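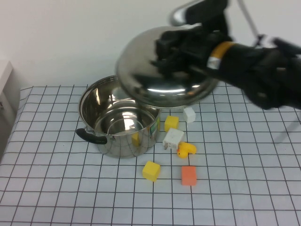
La tapa en la pinza, con el mantel de cuadrícula y los objetos pequeños en la mesa.

Asunto: Re: [taller-robotica] Ejercicio de la olla, reparto y dudas

Hola a todos:

Contesto al mensaje de la semana pasada, que dejo citado para quien se haya incorporado a la lista después.

> Hola. En el grupo Pedar tenemos ya 64 repeticiones guardadas
> del ejercicio de la tapa y no sabemos si seguir o parar.
> El grupo Berge dice que ellos van a grabar también la parte
> de los cubos. ¿Se evalúa junto o por separado?
> Otra cosa: ¿el orden de los objetos pequeños tiene que
> quedar apuntado en cada repetición o solo al empezar?

Por partes. La tapa y los cubos se evalúan por separado. Son dos ejercicios distintos dentro del proyecto Pivari y cada uno lleva su hoja. En el de la tapa cuentan tres cosas: que la pinza la coja por el pomo, que la levante sin arrastrar la olla y que la deje donde se haya dicho antes de empezar. En el de los cubos cuenta solo lo que acaba dentro de la olla. El pato y el adaptador no puntúan, están para que el programa tenga que distinguir.

Lo de las 64 repeticiones está bien para la primera entrega. Entre todos los grupos sumamos 1052 en la carpeta común, y el espacio reservado da para hasta 2352, así que no hay que borrar nada por ahora. 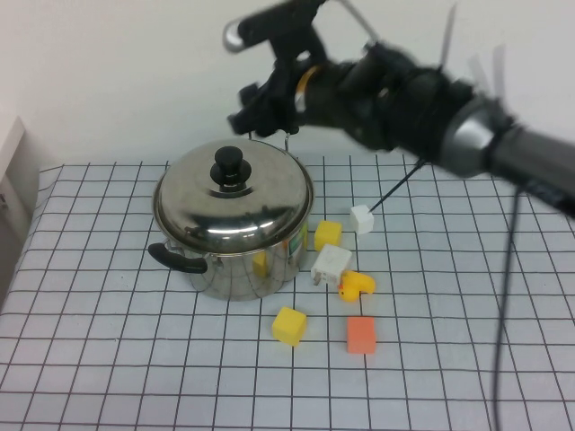

El orden de los objetos se apunta al empezar y cada vez que alguien los mueva con la mano. Si los mueve el brazo durante la prueba, se escribe en observaciones y ya está. Usad las cuadrículas del mantel como referencia, contando desde la esquina delantera izquierda — el curso pasado cada grupo contaba desde un sitio distinto y luego no se podían comparar las hojas.

He revisado las hojas de Berge y faltan los intentos fallidos. Hay que guardarlos igual que los buenos. Un intento en el que la tapa se resbala también sirve para el informe, siempre que esté marcado como fallo.

El archivo de configuración que vale es el de Tastix con el número 1236. El anterior tenía mal la apertura de la pinza. Si alguien sigue con el viejo, que lo cambie antes de su próximo turno.

Me ha llegado además esta consulta fuera de la lista y la contesto para todos:

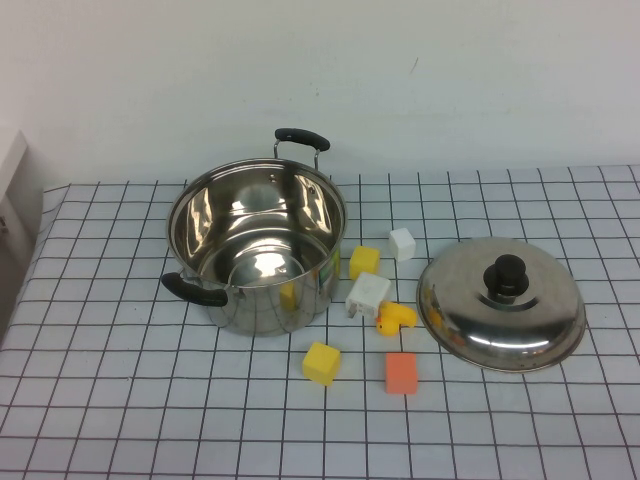
¿Podemos cambiar la velocidad del brazo entre una repetición y otra?

Dentro de una misma serie la velocidad se mantiene fija. Para probar otra, se abre una serie nueva y se anota el valor en la primera línea de la hoja.

Los turnos de diciembre están en la página de la asignatura. El primero empieza a las 16:30 y hay que dejar el brazo en reposo antes de irse.

Un saludo,
Coordinación del taller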